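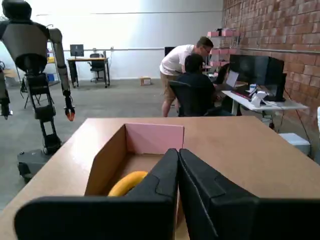
The Fruit That Has to Travel

Lunch boxes, care parcels, the carton on the back seat. Why does it all arrive brown?

By Nafula Nyaga

My mother mailed me fruit once. First year away, end of August, a carton from home held shut with half a roll of packing tape. Inside: four pears, a bag of limes for reasons she never gave, and a banana that had gone over everything. I ate the limes. I mean I used them. You know what I mean.

So I have opinions about boxes.

Most of us pack fruit badly because we pack it last. Shoes, books, jar of something, and then the pears go in on top because there's a gap. The drive from Skenddale to the coast is a good five hours with the roadworks, and anything soft that starts out with room to roll will spend the whole of it rolling. You get to the cottage, open the flaps, and there's the smell.

Start with the banana. Always a problem, the banana. It bruises if you look at it, it won't lie flat, and it gives off ethylene, the gas that tells its neighbours to hurry up and ripen. Lovely if you've got rock-hard avocados and a week to wait. Less lovely in a closed carton with pears that were perfect on Monday. Give it a box of its own if you can spare one. If you can't, put it in last, up against something with a bit of give, nothing heavy above it.

Foam helps. I held out against foam for years (newspaper people, my family, every glass we owned was grey) but a sheet of it stood up against the inside of a carton does more than a wad of newsprint ever did. The newsprint settles. Cut the foam a little taller than the side if you like, it's easier to grab and pull out after. Mine came around a Lindqvist lamp, and the lamp broke before the foam did.

Pears next. A pear ripens from the inside out, so by the time the skin feels soft the middle has often gone to mush. Press near the stem. If the neck gives just a little, eat it today and leave it out of the box altogether. Hard ones travel beautifully. Lay them down, necks all the one way or top-to-tail, whichever fits, and put a folded tea towel between them. I've seen people stand them up like bowling pins. They fall over at the first roundabout.

And limes. Limes are the easy ones — tough skin, good shape, happy to fill a corner. They'll dry out before they bruise, and a paper bag won't stop that, so if the trip is more than a couple of days use a lidded tub. Don't put a lime right on a ripe pear, though. Same colour family, very different constitution.

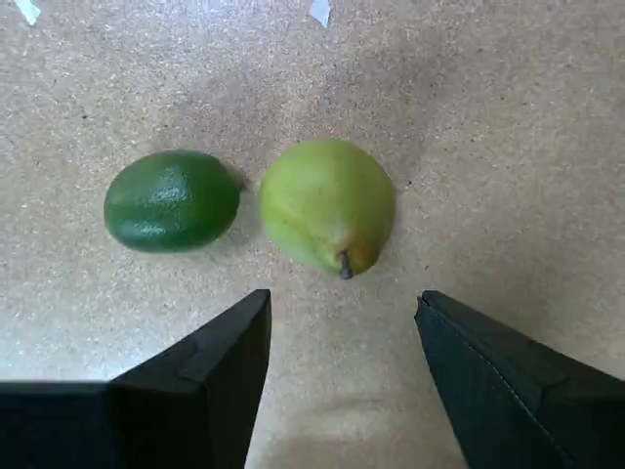 Lime at left, pear at right. One of these can ride in the bottom of the box.

I do my sorting on the bench before anything goes near a carton. Everything out, a bit of space between, turn each piece over once. It takes about 4 minutes. You find the soft spot now or you find it on the long weekend, with your thumb.

The box itself matters less than the shops would like. Plain corrugated, clean, dry, no old produce stains. I tried a Stasport hard-sided crate last summer, 50 dollars and it weighs 940 grams empty, which is a lot of crate for six pears. Good latches. My sister has it now, for dog things. The Prodine fold-flat one is lighter but it does'nt like being carried by one handle, ask me how I know.

Leave the flaps folded, not taped, if the box is staying with you in the car. Fruit wants air. Taping is for the post, and for the post I'd say hard pears, limes, thick foam and no bananas whatsoever. Sorry, Mum.

Then when you get there, unpack the fruit first. Before the beds, before teh kettle even. Get it out onto a counter where it can breathe and somebody might eat it.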